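Three weeks with a phone system that lives in the cloud

Our old office switchboard was a beige box in the stationery cupboard. It hummed, it had two lines that worked and one that didn't, and in February it stopped passing calls to the upstairs desk. Sunil Gamage got three quotes. The cheapest came from a reseller called Fagerlund, for a hosted system named Plolten, at 13 pounds a user each month.

I was against it and I still am, a bit. The sales page says "never miss a call again". We missed plenty in the first week, mostly when somebody had left the app signed in on a laptop at home and it politely rang there instead. The desk phones were fine. The app is the thing they really want you to use, and it eats battery.

Then there's the contract. The monthly price looks small until you find the number porting fee, the call recording fee and a notice period of 30 days that only starts on the first of the month. I asked what happens if our broadband drops. Calls divert to a mobile, I was told, and that part did work when I pulled the cable out to check. It took almost 30 seconds, which is a long time to listen to nothing.

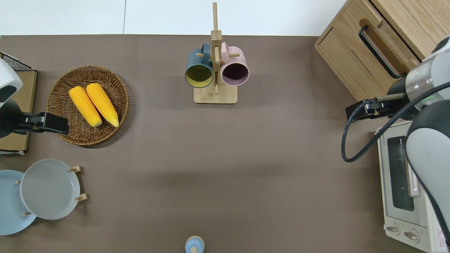
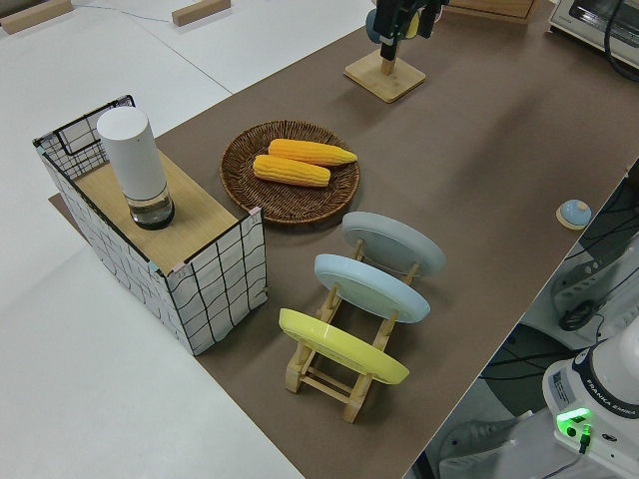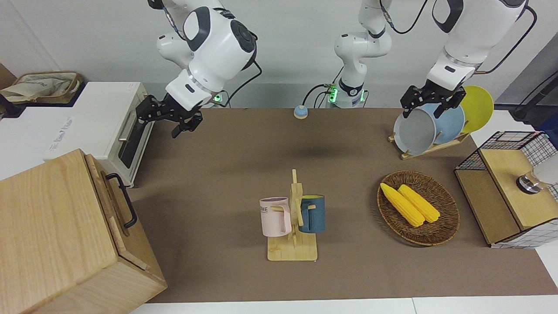
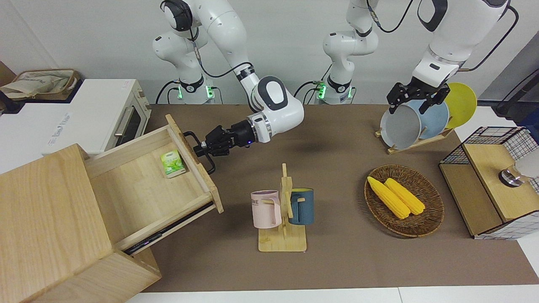

Lovisa Wallin wrote to say I'm being unfair about the porting fee: her office paid 800 pounds to have an engineer look at their old exchange, and he came back a month later to look at it again. Fair point. She also says the voicemail-to-email feature is worth having on its own.

Maybe. Ours turned "Cemonora, about the invoice" into "some aurora, about the in voice", so I still listen to every message. Sunil has asked Fagerlund whether we can switch the transcripts off. They are looking into it — their words — and the ticket has been open since the second day.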